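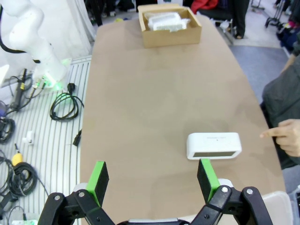 When is the rent on the Huvley Street hall going up? In January, and the new figure is $1,466 a month, heat included.

OK, that was the thing everybody wanted first, so I put it first. Minutes of the Karabulut Folk Dance Circle, typed up by me (Volkan Akbulut) from my own scribbles, so if I got you wrong, holler!

We started at 7:10 with 23 people, which is the best turnout since the potluck. Last month's minutes were accepted with one fix: the shoe swap is in the small room, and I had written the big room. Sorry!

RENT. Long talk. Some of us wanted to look at the Vemberg school gym, which is cheaper, but the floor there is murder on the knees and you can't get in before 8. We voted to stay put for another year. Two people voted against and asked me to write that down, so I have. Dues stay the same until spring and then we look again.

MUSIC. The Cloltero band can play our winter dance but only if we feed them and let them park out back. Both fine with everyone. They want the set list early this time (last year I emailed it the night before, and I heard about it). Please send me your requests, and please, no more than 3 each. I will put in the slow line dances myself because I always forget them and then the older members get cranky with me, and they're right.
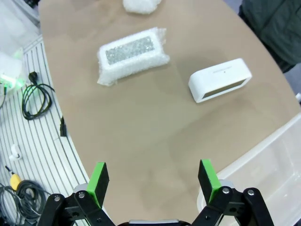 Tabletop with a package in white bubble wrap.

BEGINNERS' NIGHT. We're going to try it again. Half an hour of basic steps at 6:30, then everybody together. Somebody suggested name tags and there was some groaning, but I like them, so I'm bringing a stack and you can wear one or not. We still need a second person to lead the circle when I'm calling. No takers yet, talk to me at the break.

COSTUMES. The vests need mending before the winter dance. Take one home if you can sew, and sign the sheet by the coat rack so we know where they all went.

OTHER STUFF. The side door sticks, so lift it as you pull. Somebody left a green scarf and a casserole lid after the potluck, both on the piano.

We quit at 8:25 and danced until 10. Next meeting is same time, same room, and I'm bringing the coffee.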